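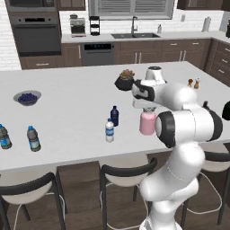 My landlord's new lease runs to 50 pages, and page 4 tells me I may not "dwell in the stairwell." I have given this a lot of thought, mostly in the stairwell.

What I'd like to complain about is the kitchen island, which now seems to be a condition of adult life. When I went looking for a place in Mullthorpe last February, every listing had one. Apartments with no closet had an island. One studio had an island and a bed, and to open the oven you had to sit on the bed. The agent, a cheerful man named Finlay Imrie, called it "the heart of the home." I asked where the table went. He patted the island as if it were a horse.

I grew up with a table. It was ugly and it wobbled, and you sat at it facing other people, including ones you weren't speaking to. My sister and I once kept up a feud across it for most of a winter. You can't do that at an island. At an island everybody sits in a row on tall stools, like a jury, and watches one person cook. If you're the one cooking, you get to find out how your friends look when they're waiting for food and have run out of things to say about your backsplash.

The stools deserve a paragraph of their own. I bought two from Pavero, on sale, and they were still more than my first car payment. They have no backs. My mother is seventy-three and has visited once since they arrived. She stood.

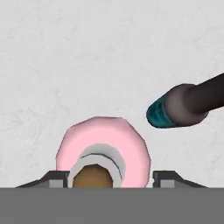
A pink ring on a pale, gray-veined surface.

Then there's the color. White, always white, with a little gray in it so you know it has feelings. I understand the appeal. It looks wonderful for as long as you don't eat. A dark wood table will forgive you a ring from a coffee mug and, after ten years, will even look better for it. A white counter remembers a blueberry. I've spent whole evenings rubbing at a spot with a product called Zaltumex, which smells like a swimming pool and cost me more than the blueberries.

People will say the island gives you storage, and they're right. Mine has up to 300 cubic inches of it that I can reach, plus a cabinet at the back that can only be opened by someone lying down. They'll also say it's good for parties. I've been to those parties. Everyone stands around the thing holding a drink -- elbows in, nowhere to go -- and the living room sits there with a perfectly good couch in it, lit up like a museum after closing. 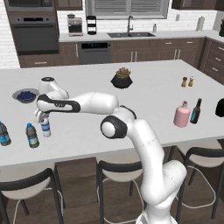

My neighbor upstairs, whose name is Yap and who has the same floor plan, solved the problem by putting a card table in her bedroom. We ate soup at it last month. The chairs folded, one of them pinched me, and we stayed until almost midnight arguing about whether a person can be too old for a roommate. I can't remember one thing anyone has ever said to me across an island, apart from "Is that hot?"

I priced having mine taken out. The man wanted 500 dollars to come and look at it, and anyway the lease forbids it, on the page after the stairwell. So it stays, and I pile my mail on it. I've also started measuring the space by the window, where a small table would fit if I gave up the bookcase and learned to go in and out of the room sideways.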